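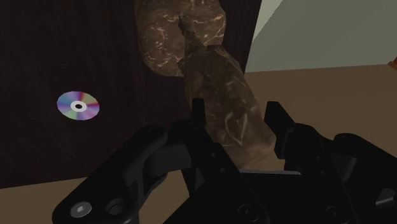 Demissie, quoted in the court's own printed history, held that a curfew is the only law a person can break by standing perfectly still, and the remark has followed the Serolik Night Court ever since. The court was a branch of the magistracy in the port town of Serolik, set up to deal with people found outdoors during restricted hours. It sat after dark, which meant that everyone who attended it, including the accused, the clerks and the public, needed a permit to be there.

Background

The Serolik Movement Order was issued in October, after two weeks of disturbances along the harbor road. It barred residents from the streets between dusk and dawn and set a fixed fine of 100 crowns, doubled for a second offense. Exceptions were made for midwives, bakers and holders of a blue permit. Blue permits could be obtained only from the permit office, whose counter opened at dusk.

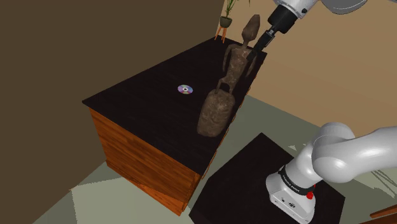 Daytime courts were soon overwhelmed. The town's register lists 3415 charges under the order, of which 1064 were withdrawn when the arresting officers were found to have been out without permits of their own. The remaining cases were moved to a rented hall in the Rirko district, and the Night Court held its first sitting there the same week.

Procedure

Hearings were brief. The accused gave a name, an address and a reason for being out, and the magistrate ruled on the reason. Looking for a lost cat was usually accepted once. Visiting a relative was accepted if the relative could be produced, though the relative then had to account for the trip to court. Sentences for repeat offenders ran up to 2 months - served, in most cases, at the Makov lockup, where curfew was not considered a problem. 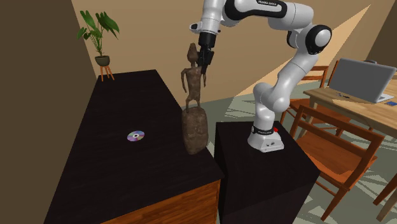 Appeals went to the district bench, which sat at noon and had little patience for the Night Court's paperwork. Its best-known ruling found that a man arrested on his own front step had been neither indoors nor outdoors within the meaning of the order. The town responded by publishing a definition of "step," later amended to cover porches and, after some argument, boats.

Abolition

The order lapsed without announcement, and the court went on sitting for several nights afterward with no cases. It was formally closed on Sat 30 November. Unpaid fines were never canceled and remain on the town's books as expected income.

See also

Makov lockup
Serolik harbor disturbances
Blue permit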